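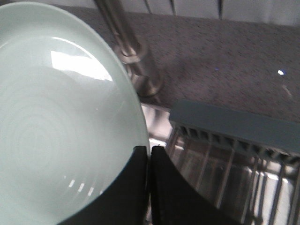
*Mint-green plate, glossy glaze, rings in the middle.*

# Keeping old history books and family albums alive at home

12 July 2020

Every household in Nolville seems to own at least one large book about a war, given to somebody's father at Christmas and opened twice. Ours has 23 of them, plus a box of inherited albums full of men squinting beside trucks. They've been through two house moves and a leaking laundry, so most of what follows was learnt the expensive way.

## Shelving

Big illustrated hardbacks are heavier than they look. My worst offender runs to 782 pages and had pulled halfway out of its own cover before I noticed. Anything that size lies flat, two or three to a pile, with the biggest on the bottom. Smaller books stand upright, snug enough that they don't lean but loose enough that you can get one out without swearing.

Don't hook a finger over the top of the spine and yank. Push the books on either side back a little and hold the one you want by its middle. You'll forget this every time for a month.

Leave a gap behind the row, especially on an outside wall. I found mould behind a perfectly respectable history of the merchant navy, which had been touching cold brick since December.

## Smells

A musty book can sit in a lidded tub with an open dish of bicarb beside it. Beside it, please. I have shaken bicarb directly into a book on naval signalling and it still crunches. Give it a week, change the bicarb, and have another sniff.

If there's live mould, take the book outside, let it dry out fully, and brush it off with a soft paintbrush while wearing a mask. Scented drawer liners only give you a mouldy book that smells of lavender.

## Loose photographs

- Wash and dry your hands, and hold prints by the edges. Cotton gloves look very professional and make you drop things.
- Write on the back in soft pencil, near the edge, with the print face down on something clean and hard. Names first, then place, then the year if anyone will commit to one.
- No sticky tape. No, the "magic" kind isn't different.
- Take off paper clips and rubber bands. A rubber band that has melted on should be left alone until you've had a cup of tea and some advice.
- Store prints in acid-free envelopes or a plain archival box. The shed and the roof space are both out.

## Albums with the sticky pages

The ones from the seventies, with the clear film and the striped glue. If a print lifts easily, take it out. If it doesn't, slide a length of plain dental floss behind it and saw gently from corner to corner. Mint floss works too, but your great-uncle's battalion will smell of it.

Photograph the whole page before you touch anything. I skipped this on the first album and now have 28 portraits of young men in identical hats, in no order whatsoever.

## Dust jackets

Clear polyester covers are worth the money. Cling wrap is not a cover. For a small tear, use a bit of Japanese tissue and wheat paste on the inside, then press it overnight between two sheets of baking paper with one of those 782-page monsters on top.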